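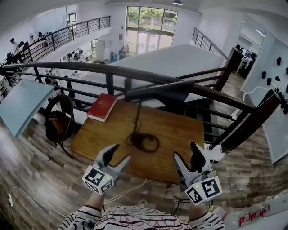
Small wooden table by the handrail, upstairs landing

White rings on a wood table top, how do I get them out?

Posted by Darkard, Apr 24, 2024

We have a small wooden table on the upstairs landing at work and people put their coffee on it. It now has 4 white rings near one corner. I don't know what the finish is. It came from Flisell secondhand and there was no label underneath. I tried dish soap and a damp cloth and nothing changed. I would like to avoid sanding because the color is nice and I doubt I could match it. Is there something I can do in an afternoon?

Tarawneh
8 answers posted

White marks usually mean moisture in the finish and not in the wood, so you can probably leave the sandpaper alone. Dark marks are a different job.

Lay a dry cotton cloth over one ring, no steam in the iron, lowest setting. Press for a few seconds, lift, look. Repeat until it fades. Move the cloth to a dry spot each time. If the finish starts to feel tacky, stop and let it cool completely.

If a faint ring is left after that, rub in a little petroleum jelly, leave it overnight and wipe it off in the morning. Then paste wax over the whole top so the sheen matches. I did a dining table this way in April two years ago and had to go over one ring three times.

Test underneath first. Shellac softens easily with heat, and if it's an older piece that could be what you have.

Driltitz
161 answers posted

Mayonnaise. Leave it on overnight. Worked for my mother.

flatpack_dad
4 answers posted

The iron is OK but go easy. I left mine on too long and got a dull patch bigger than the ring. A hair dryer is slower and you can watch what it's doing. Also buy coasters, they'll be back on it by next week.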